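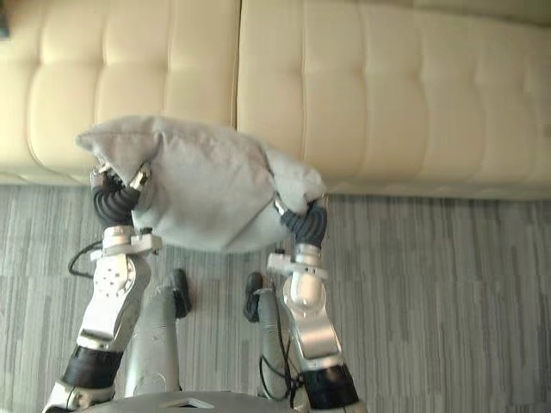
Pimescombe Town Hall Questions

A collection of questions that regular people asked candidates and elected officials at local public forums, along with the answers they got. If you love local politics, you're going to have fun in here. I started reading the transcripts for a side project on school board races and ended up staying for the stormwater arguments.

Last updated May 31, 2020.

What's in it

The release covers 211 forums held in five towns in and near Lemaire County, including Pimescombe and Tukwood. It has 1392 audience questions and 1521 answers. A question can have more than one answer (two candidates for the same seat will often both want a turn) or none at all, when the moderator ran out of time or ruled the question out of order. Those unanswered ones are kept, and they're some of my favorites!

The forums are for town council, school board, county commission, sheriff and water district seats. State and national races are left out, although people bring them up anyway, and you'll see plenty of questions that start with the White House and land on a broken streetlight.

Files

forums.csv: one row per forum, with town, office, year, venue type and format
questions.csv: one row per question, with the full text and a topic label
answers.csv: one row per answer, linked to its question
topics.txt: the topic list, with a short note on how each label was used
changes.txt: what changed between releases

Everything is UTF-8 with commas as separators. Text fields are quoted. If your spreadsheet program turns the forum IDs into dates, import that column as text.

Main columns in questions.csv

forum_id: matches forums.csv
question_id: unique across the whole set
order: where the question came in the evening
source: "mic", "card" or "phone"
topic: one label from topics.txt
text: what was asked, cleaned up lightly
followup: yes or no

Card questions were read out by the moderator, and the text is what the moderator said, which may differ from what was written on the card. Keep that in mind if you're studying word choice. A mic question is usually longer, wanders more, and quite often contains two or three questions in one. I left those whole. Splitting them looked easy until I tried it.

How it was made

Transcripts came from recordings that the towns posted for the public. A first pass was done with Gretico, a small transcription script of mine, and then every line was checked by ear against the recording. Filler words came out. Grammar stayed the way people spoke it. Where a word couldn't be made out, you'll find [unclear] in the text.

Names of people asking questions were removed, and so were street addresses. Candidates appear by role and a number, such as "school board candidate 2." The numbers start over at each forum, so please don't try to follow one candidate from event to event with them. It won't work.

Topic labels were assigned by hand by one person, me. Roads and taxes are pretty solid. "Growth" and "zoning" overlap a lot and I'd merge them for most purposes.

Good uses

Comparing what voters ask with what campaign mailers talk about. Looking at how long candidates take to get to the point. Teaching a civics class with real questions from real rooms. Testing a topic classifier on speech that is messy in an interesting way.

Known problems

Tukwood has far more forums than any other town here, since it posts nearly everything it records. Please weight for that, or say so when you report totals.

Several early recordings begin late, so the first question or two may be missing. The order column counts from the first question we have.

People who come to forums are a particular slice of the public. This set can't tell you what a whole town thinks, and it shouldn't be used to predict an election.

License and corrections

Free to use, share and remix with credit to the project. If you spot a mistake, open an issue with the question_id and what you think it should say. Corrections are very welcome, and they go straight into changes.txt.

The next release is planned for September and will add the water district forums that are still waiting for a second listen.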